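Right, a thread about bread. Specifically the sourdough starter I've been carting round since May, because four of you have asked and I keep giving half an answer in replies.

It came from Zübeyde Kocabaş, two doors down when I still lived in Drumden. She handed it over in a jam jar with the lid just resting on top and said feed it, don't fuss it. I have fussed it constantly.

Table stuff, before I get going:
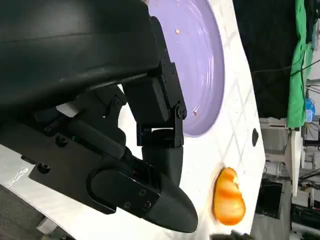
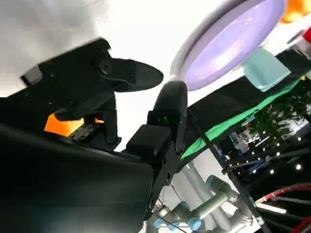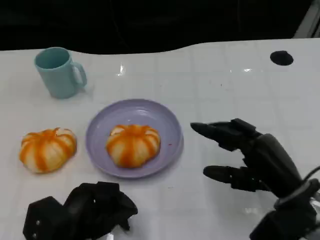

Anyway, flour. I started out on the supermarket white and it was fine, it rose, it smelled of yoghurt, I was very pleased with myself. Then I read one article too many and bought a massive sack of wholemeal rye from the mill shop at Raststead and the whole thing went completely bonkers. Out of the jar, down the side of the fridge, under the fridge. I was finding it for a week.

So now I do mostly white with one spoonful of rye. Happy starter, clean fridge.

Feeding: I keep a tiny amount, a dessertspoon or so, and give it equal flour and water by weight. Once a day if it's out on the side, once a week if it's in the fridge. That's all! I know people have spreadsheets. Henrik Schmieder sent me his spreadsheet and it has tabs.

The discard thing. I hated throwing it away so I made crackers, and then more crackers, and by the end of the month everyone I know had been given crackers and was being very polite about it. Keep less starter, is my advice. You don't need a pint of it sitting there eating your flour.

(If you do want the crackers: discard, a glug of olive oil, salt, whatever seeds are at the back of the cupboard. Spread it as thin as you dare, then thinner. Bake until you're slightly worried.)

Loaves. My first 2 were doorstops, proper ones, the second one chipped a knife. I was following a recipe that said four hours on the counter and my kitchen is freezing, so at four hours it was just a cold lump looking at me. Go by the dough. Mine wants most of the day in spring and hardly any time at all in this heat.

I've been using a batch that makes a loaf and a few rolls for the freezer. The rolls are better than the loaf, if I'm truthful. More crust for your money.

Shaping I still can't do. Adwoa Korletey showed me over a video call, tucking it under itself with the side of her hand, lovely tight ball every time, and mine slumped across the board like it had had bad news. She says wet hands. I say wet hands makes soup. We've agreed to leave it.

Pot or no pot? Pot. I've got an old Brandora casserole from a charity shop, lid's a bit wonky, works a treat. Get it screaming hot first and please use decent oven gloves — I've a mark on my wrist from trying to manage with a tea towel folded over.

Scoring: one big slash, off centre, be brave about it. I tried a wheat ear pattern once and it came out looking like a map of the M6.

And then LEAVE IT ALONE. I know. I know it smells like that. Cut it hot and the middle goes gummy and you'll blame the starter, when the starter did nothing wrong. An hour at least. Go out if you have to, walk round the block.

Someone asked about going away. Mine did 14 days in the fridge while I was at Sandrine Gaillard's and came out with a layer of grey liquid on top, which I poured off. Two feeds and it was bubbling again. It took a third before I'd trust it with a loaf.

Oh and I nearly forgot, Jean MacAulay wanted to know if you can dry it. Yes, smear it on baking paper, let it go brittle, crumble it into an envelope. I've got one in the drawer with the takeaway menus in case of disaster. Haven't tried waking it up yet so I can't promise anything.

I've got a spare jar going if anyone nearby wants some. Bring your own lid, I've run out. And no, it hasn't got a name, stop asking.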